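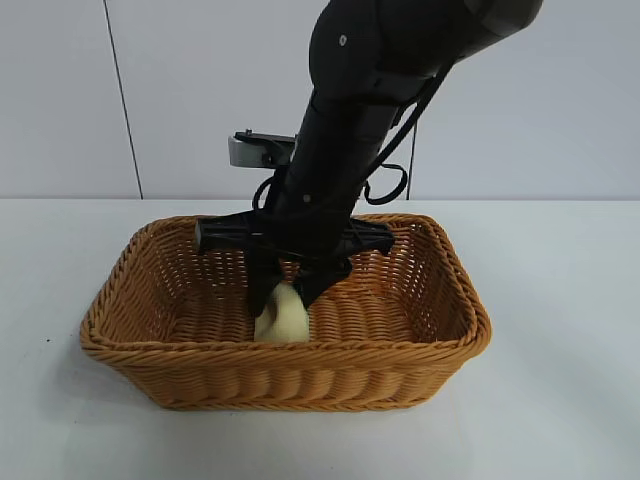

A robotic arm with a parallel gripper holding a soft item inside a wicker basket.

The Plekham Guidelines are a set of good-practice rules for robot arms that pick up and put down small objects on a tabletop. They cover grip force, cable routing, release height and record keeping, and they are written in remarkably plain language. Small labs and workshops use them alongside formal machine safety standards, which they do not replace.

History

The guidelines grew out of a 111-page shop manual kept at the Vondcombe workshop, where each new problem with a gripper earned another entry. Bozkurt, a maker of arm fittings, helped trim the manual into a short public edition, first released in September. A later edition added the Trultitz drop test, still the best-loved part of the text!

Main rules

Soft objects get a chapter of their own, and it is a delight to read. Grip force starts at the lowest setting and rises in small steps until the object stays put during a slow lift. When placing into a container, the arm should come in over the rim with its fingers clear of the sides, lower the object close to the floor of the container, and only then open. Dropping from rim height counts as a failed placement, even if the object lands well.

Cables must have enough slack for the wrist to turn fully, but loops may not hang below the fingertips. Operators move the arm through its whole reach by hand or at low speed before the first run of the day.

Trultitz drop test

In this test the arm makes 140 placements into an open container. At least 110 must end with the object released near the floor and the container still inside its marked position. Arms meant for daily use repeat the test after every 3,000 cycles, or whenever the fingers are changed.

See also

End effector
Grip force
Pick and place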